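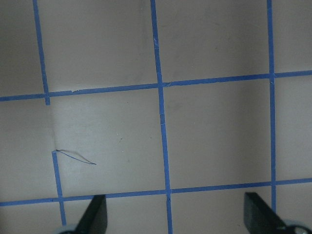 Speaker notes – comparing two grippers on one table

Slide 1. Why we ran it
Say who we are in one line and move on. The question was narrow: the Numolitz parallel gripper came with the cell, Kinyua wanted us to try theirs, and Panen asked which one to buy for sorting brake parts. Both have two fingers. Same arms, same controller, same cameras.

Slide 2. The table
Kraft paper on the top, blue painter's tape for the grid. The tape is placed by hand, so cells are not exact, and we never use the lines for calibration. They are there so an operator can say "one cell left" and be understood. 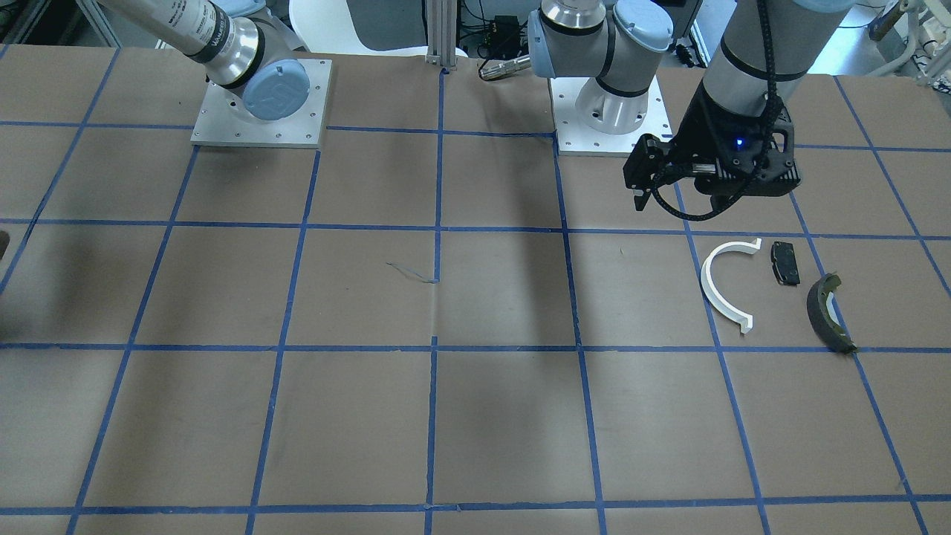

Parts go out in the cells under the arm that is working. We used a white half-ring bracket, a brake pad and a drum brake shoe. The pad is the easy one – flat faces, good for any parallel gripper. The shoe is curved and wants to roll in the fingers. The bracket can be gripped across the arc or by an end tab, and the two grippers did best with different choices.

Slide 3. Cameras
Pause here, people usually ask. We compared the wrist view with the fixed view. The fixed camera is better for planning the reach. The wrist camera is better for the last few inches, with both fingertips in view when they are spread. At full opening a part can sit well off to one side, so center over it before going down.
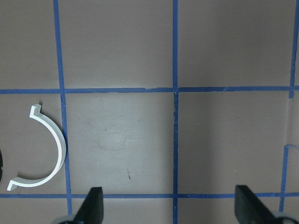 Slide 4. Results
Total attempts: 1783 over 7 sessions. Numolitz dropped fewer shoes. Kinyua closed faster and was gentler on the bracket. On the pad we could not separate them. If someone asks for the per-part table, it is in the backup slides.

Slide 5. What went wrong
Tape. Lifted ends and loose threads can reach the fingers. Check the fingertips and the grid before each session, and cut strands off with scissors. Pulling them takes more tape up.

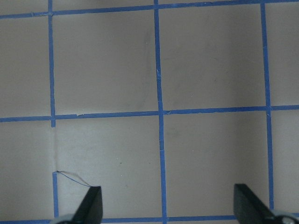 We also lost 3 sessions of force data to a logging setting in the Utier controller. Grasp outcomes from those sessions still count, the force curves do not. Say this before the force plot goes up.

Slide 6. Next
Repeat the shoe trials with rubber pads on both grippers. Leave the wrist camera where it is. Take questions.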